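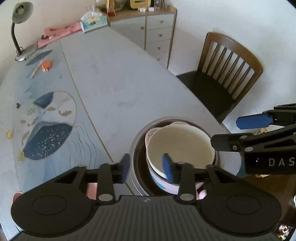
Hanne Turunen asked whether the ramp at the Ovik Street entrance would be checked again before the polls open, or whether the August inspection was meant to stand. It will be checked again. Her question is entered under item 2 with the other comments received on the draft.

POLLING PLACE INSPECTION CHECKLIST
Site: Ovik Street Hall, Fedar Ward
Inspector: Raquel Frade
Second reader: Essam Ashour
Marks used: OK, FIX (must be corrected before opening), NOTE (no action needed, recorded for next time)

1. Approach and parking
Accessible spaces marked and clear: OK
Distance from nearest accessible space to voter entrance: 268 feet, measured along the path of travel
Path surface firm and level: FIX
Lighting along path after dark: OK
Comment (Frade): One paving slab has lifted by the bike rack. Public Works has the work order. If it is not reset by the evening before the election, cone it off and move the rope line to the left side of the path.
Comment (Ashour): The distance is longer than last year's sheet shows. Last year's was measured across the grass.

2. Entrance
Ramp handrails secure on both sides: OK
Ramp surface free of loose material: FIX
Door opens without heavy force: NOTE
Threshold strip flat: OK
Comment (Frade): Leaves collect at the foot of the ramp. Sweep before opening and again at midday. The door closer is stiff but within limits; prop the door during voting hours if the weather allows.
Comment (Turunen): Who signs for the second ramp check?
Reply (Frade): The precinct lead, on the opening sheet. A line has been added.

3. Voting room
Booths set up: 9
Accessible booth with seated-height shelf: OK
Booths angled so that no ballot can be read from the line: FIX
Clear turning space at accessible booth: OK
Cords taped or covered: OK
Comment (Frade): The booths along the window wall can be seen into from the sidewalk. Blinds are fitted but two slats are missing. Turn the booths or cover the gap with paper.
Comment (Inês Caldeira): Turning them puts the voter's back to the check-in table, so I would cover the gap. Paper was used at the primary and stayed up all day.
Decision: cover the gap.

4. Ballot box and seals
Box empty and shown to witnesses before sealing: to be done on opening
Seal numbers written on opening sheet: to be done on opening
Spare seals in supply case: OK
Box in sight of staff at all times: OK
Comment (Ashour): The sheet has room for three seal numbers. If a seal is replaced, write the new number on the back with the time and two sets of initials. Do not write over the old number.

5. Electronic poll books
Battery holds charge on test: FIX
Paper backup list printed and in envelope: OK
Network connection at check-in table: OK
Comment (Frade): One unit dropped out after 30 minutes off the charger. It has been pulled and tagged. The replacement has to be tested at the warehouse, not on site.
Comment (Caldeira): Please confirm that the paper list was printed after the registration deadline. At Cieślak School the envelope held an earlier printing.
Reply (Frade): Checked. The printed date is after the deadline.

6. Signs
Voter entrance sign visible from street: OK
Electioneering limit marked on both approaches: FIX
Sample ballot posted at reading height: OK
Translated notices posted beside the English ones: OK
Comment (Beatriz Fonseca): The limit marker on the north side was behind the hedge when I walked by. Drivers will not see it, and neither will anyone handing out flyers.
Reply (Frade): Moved to the lamp post. Left as FIX until it has been measured from the new position.

7. Emergency
Exits unlocked and unblocked: NOTE
Extinguisher inspection tag current: OK
Flashlights working: OK
Procedure for moving ballots in an evacuation posted inside supply case: OK
Comment (Ashour): The rear exit is unblocked but opens onto steps. Voters using wheelchairs go out by the ramp — put this in the staff briefing.

Open items: 1, 2, 3, 5, 6. Send corrections to Raquel Frade with the item number in the subject line.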